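Liste : atelier-et-automates
Objet : Re: Deux bras au montage, et nous là-dedans ?
Date : 10 août 2021

Bonjour à toutes et à tous,

Merci pour votre message, qui m'a trotté dans la tête tout le week-end, et pardon de répondre si longuement (on me connaît, je ne sais pas faire court !). Je reprends d'abord le passage qui m'a le plus touché :

> Chez nous, à Wolcombe, la direction parle d'installer deux bras
> au montage avant novembre. Les collègues ne sont pas contre,
> mais personne ne nous dit ce que nous ferons de nos journées.
> Est-ce que quelqu'un ici est déjà passé par là ? Et est-ce
> qu'on finit par s'y faire ?

Oui, nous y sommes en plein, à l'atelier de Biverberg. Nous montons des petites structures blanches, des montants et des barres avec de la toile tendue entre les deux, et jusqu'à l'hiver dernier tout se faisait à la main, du premier tube au dernier pli. Maintenant les deux bras travaillent sur la bâche noire, et nous autour. 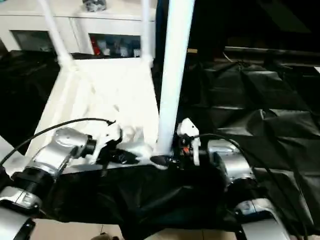
Le poste de montage, côté vitrine.

La première chose qui a changé, c'est la préparation. Avant, chacun posait ses pièces un peu comme il voulait, moi le premier, et cela marchait très bien parce que nos mains corrigeaient toutes seules. Avec les bras, il a fallu se mettre d'accord : où va la toile, dans quel sens on présente les tubes, à quel endroit on attrape une barre. Nous avons passé des après-midi entiers là-dessus, avec des discussions parfois vives, et j'avoue que j'ai appris des gestes de collègues à côté desquels je travaille depuis des années.

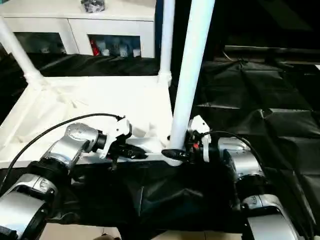

Les deux pinces sur la barre, au bord avant de la plateforme.

Pour les chiffres, puisque vous les demandiez plus bas : la fiche de poste rédigée avec Sharifi compte 239 étapes, et la précédente en avait 234. Vous voyez que l'automate n'a rien simplifié sur le papier ! Nous avons monté 1 563 pièces avec les bras depuis leur arrivée, et la prime a été maintenue pour toute l'équipe. Ça, je vous conseille vivement de le faire écrire avant le démarrage, noir sur blanc.

Le plus délicat reste la toile. Un tube garde sa forme, un tissu fait des plis où il veut, et c'est là que l'œil des anciens compte encore énormément.
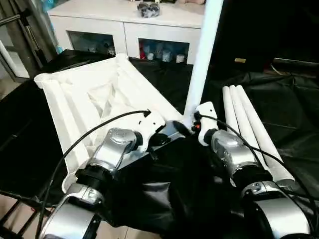

Qui décide d'arrêter les bras quand quelque chose ne va pas ?
La personne au poste, quelle que soit son ancienneté, et elle n'a pas à demander l'accord du chef d'équipe.

Nous avons dû insister pour obtenir cette règle. Au début il fallait appeler le bureau, attendre, expliquer, et certains n'osaient plus rien signaler. Depuis que c'est à nous, l'ambiance est bien meilleure. Il reste la fatigue, qui est différente : moins dans les épaules, davantage dans la tête, à force de surveiller. Nous tournons donc sur trois postes dans la journée, et je tiens beaucoup à cette rotation.

J'ai déposé nos notes sur la page commune de la liste, à la suite de celles de Wotirstead, et j'en recopie la fin ici pour ceux qui n'y ont pas accès :
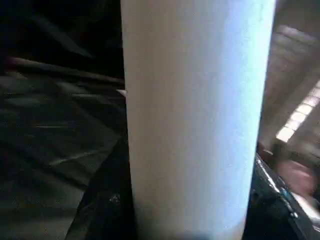

Dernière modification de la page : novembre 2020

Prise des tubes. Vérifier les doigts de la pince à chaque changement d'équipe. Noter dans le cahier toute reprise à la main, même minime. Ne pas retendre la bâche pendant que les bras sont en mouvement.

Il faudrait que je la remette à jour, je sais. Si vous voulez venir voir avec deux ou trois collègues, écrivez-moi hors liste, on vous recevra avec grand plaisir et il y aura du café.

Bien amicalement à tous,
un monteur de Biverberg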